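Notebook, June, started 4:40 pm

Sim rules, second pass. So-yul and I finally sat down with the reset checklist and it is so much better than the old one! The old one was a page of "make sure" lines that everybody read differently (me included). Going forward, an episode in Senetti only counts if the start state passes the check script, and the script gets versioned along with the room files.

What we agreed on:
Fingers fully open at step zero. Half-open starts go in the reject folder, even the good runs.
Log the seed before you touch the controls. Anselmo lost an afternoon to this.
Randomize walls and pictures per batch, never halfway through one. Busy backgrounds are welcome, I want more of them.
Name objects by shape and color in the task text, so "purple rod" and never "the stick" or "item 2".

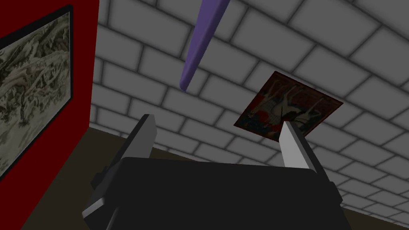 The naming rule took the longest. Marisol wants the color dropped when there's only one object of that shape, and I see her point, but then the text changes meaning as soon as we add a second one. We're keeping color for now. She's going to run both versions on the 753 set and we'll look at the numbers together.

Wrist view: keep both fingers visible at full open. Lungile found that the new mount offset in the Wei config tips the view up more than the old one did. Fine by me, but it has to be written in the header, or the two sets get mixed and we're back to sorting by eye.

Still open: who signs off when a rule changes? I'd say two people, one of them not the person asking. Ask Socorro how they handle it at Skolley.

Reran the check script after the edits, three warnings left, all about missing units. Love this script. Fixing the units before I go home.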